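### 4.2 Small objects and where they end up

Keys were the item our respondents talked about most and stored least consistently. Of the 85 households in the Grisadmont survey, 17 reported a fixed place for them. The rest named a region of the home, in one case "the downstairs."

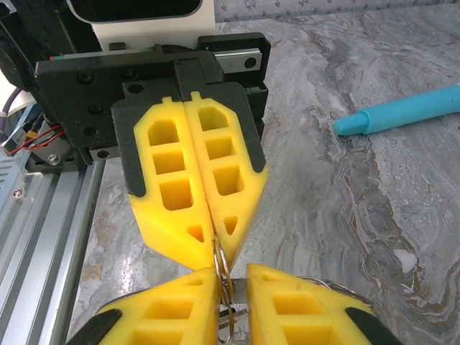 A keyring is an awkward thing to classify. It is one object when it is lost and several when it is found, and the flat keys hang at whatever angle the ring allows. We followed Hinojosa in counting the ring and its keys as a single item – a choice that brought our inventory down to 122 entries and our coding meetings down to a bearable length.

The setting got less attention in earlier work, which tends to assume a bare white table. People do not, as a rule, lose their keys on bare white tables.

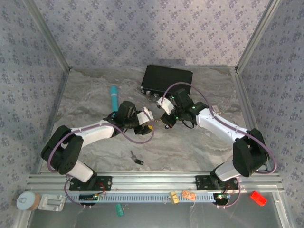
**Figure 2.** Work area with marble-patterned floor and floral wallpaper on three sides.

The swirls in the floor pattern are gray and white, a poor match for anyone hunting a silver ring. Two coders working from the Barkis protocol disagreed more often about metal items than about any other group, and they disagreed most about the small ones. Neither has since changed position.
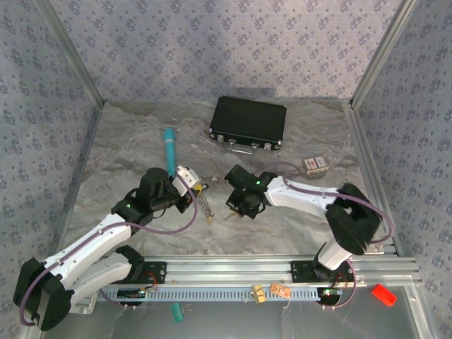
Mixed-material items raised a separate problem. The Hostus scheme sorts by main material, so anything part clear and part metallic goes wherever the coder's patience runs out. We added a category called "composite, small" in March. By the end of coding it was the second largest in the inventory, after "other."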